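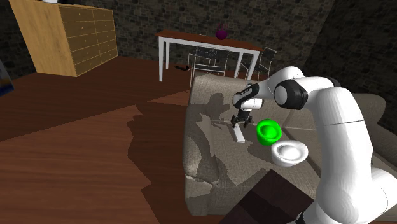
Reviewers and operators wanted: good practice rules for robot arms in the home, round 2

Posted December 31, 2023. Open until filled, but we'd like most people signed up before March.

Kurkanlow is writing a short set of working rules for arms that pick up and move household stuff. Bowls, cups, things left on a couch. Draft 5 is done and it needs people to argue with it. Paid, remote, part time.

Who's behind it: Rukel (simulation), Habte (the drafting and the editing), Furkis (payments, contracts). Contact for everything is Jong-dae So.

What you'd do

Read the draft. 12 pages, plain language, no math. Mark anything you couldn't follow if you were the one at the controls.

Then run or watch simulated pick and place tasks in furnished rooms and log where a rule got broken, or where it was kept and the result was still bad. We want that second kind more, we have hardly any.

Short write-up at the end of each session. Bullet points fine. Spelling not graded, obviously.

What's in the draft right now

- Speed limits near soft furniture. A cushion gives and a table doesn't, and the old text treated them the same.
- Clearance when two dishes sit close together and you only want one of them.
- Where the elbow goes. Everyone watches the gripper. We need eyes on the rest of the arm when it reaches over a sofa back or past a chair.
- Shadows. If the arm's own shadow falls on the target, do you wait, re-plan, or carry on? Section 4 says "use judgement" and we all hate it.
- When to stop and ask a person.
- Naming. Logs have to say which bowl. "The bowl" is a rejected entry.

Who we want

Teleop operators, current or former. Any arm, any brand.
Safety or QA people who have written procedures that other people had to follow.
Occupational therapists, home health aides, housecleaners. No robotics background needed and please don't talk yourself out of it. The draft was written by engineers and reads like it.
Simulation folks who can tell us when a result wouldn't carry over to a real living room.

Must be 18 or over, have a computer that can stream video, and read English comfortably. You do not need your own hardware.

Pay and time

$721 for the full round, paid in two halves, first one after your second session. Sessions are two hours, five of them, you pick the slots. If you drop out after the first half you keep it. Reviewers are credited by name in the published version unless you tell us not to.

How to apply

Email Jong-dae So with HR-747 in the subject line, otherwise it goes to the general inbox and sits there. Tell us what you do, your time zone, and one rule you've seen people ignore at work and why they ignored it. Half a page max. No cover letter, no resume unless you realy want to send one.

You'll get the draft and a short trial log to fill in (paid seperately, $12). After that a yes or no from Jong-dae within a week.

Already reviewed draft 3 or 4? You can apply agian, just say so.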